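About Us - The Folding Bench at Hestlow

Hestlow is a small repair and setup shop in Brercombe, and what we look after, for the most part, is one machine.
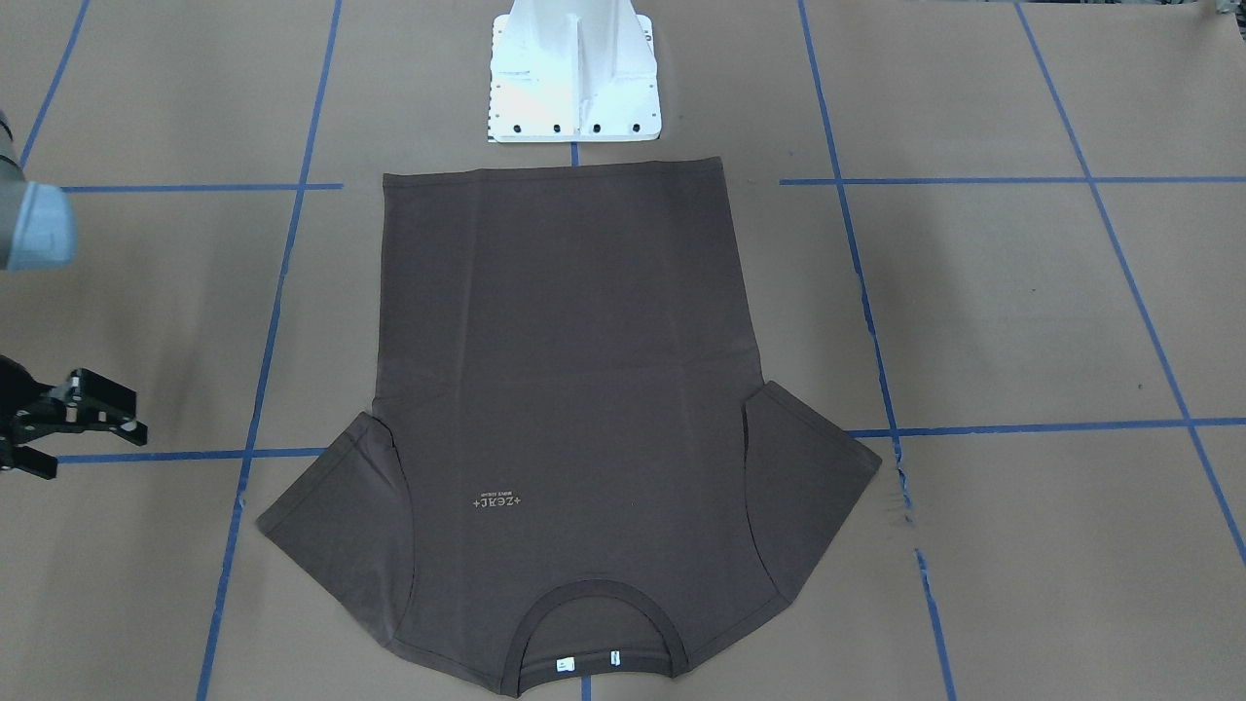 We suppose that needs a little explaining, so pull up a chair. Most automation companies will tell you about all the lines they've installed and all the countries they ship to. We have a two-armed robot that works on clothing, we call its station the Wumbei bench, and we have spent years learning how to keep it in good order. Everything we do for customers starts there. When a laundry or a print shop asks us to set up a cell of their own, we build it the way we built ours, and then we teach their people to look after it the way we look after ours.

Heloísa Seixas started the company after a long stretch of fixing sewing machines, and she still thinks like a sewing machine mechanic. She listens first. If a joint is making a noise it didn't make last week, she'll hear it from the office with the door shut and the kettle on. Tove Hallgrímsson joined her two years later, from a packaging plant, and brought along a great love of torque wrenches and labeled drawers (the rest of us have come to share at least the first of those).

How we set up a bench

The first thing we do is bolt down the pedestal, and we take our time over it. A base that shifts by the width of a pencil line will spoil every position you teach afterward, and you can lose a whole day blaming the software. Tove marks each bolt head with a dab of paint once it's tight, wherever the customer will let her, so that anyone walking past can see if one has turned.

Then comes the paper. We cover our work surface in plain tan kraft paper and lay out the sections with blue painter's tape, and visitors do sometimes ask when the real table is arriving! But paper is cheap, it doesn't glare under the lights, and when it tears we patch it or roll out a fresh piece. The tape gives us lines to come back to. If an arm has been taken off for service, we bring it back to the same corners of tape and check it there before it goes anywhere near a garment.

After that we put out a shirt. We like a plain T-shirt in a dark color for this, laid flat with the sleeves spread, because the edges show up nicely against the tan. The arms are brought in slowly, one at a time, and held over bare paper while we check the height of the fingers. Only when we're happy with that do we let them close on cloth.

Looking after it

The grippers get the most attention. Lint finds its way into the slots and around the little screws, and a soft brush every morning does more good than a big cleaning once in a while. We check the finger screws every Monday, wipe down the arm links, and run both arms through their full travel with the bench clear. Every May the whole station comes apart, and for 9 days you won't get much sense out of any of us.

We do the same work for customers on a service plan, and we'll come out to cells we didn't build, too. Our second workshop, out at Zunberg, keeps loaner parts so that you aren't standing idle while yours are on the bench.

If you'd like to come and see how we do things, please do. Write first so that one of us can be free to show you around, and bring a shirt if you have one that gives your own machine trouble. We do enjoy a difficult shirt.

Contact: use the visit form or ring the Brercombe workshop | © 2025 Hestlow | Back to top

Comments

marla_k: We switched to kraft paper after our visit and the glare problem went away. Do you tape the seams from underneath or just overlap them?

Tove at Hestlow: Just overlap them, Marla, and keep the overlap facing away from the direction the arm usually drags. Tape on top only where you want a line.

Printshop Pete: Does the paint mark on the bolts hold up to cleaning? Ours rubs off after a few weeks.

Heloísa at Hestlow: It depends what you clean with. Degrease the bolt head before you paint it, give it overnight to dry, and go easy with the solvent around there.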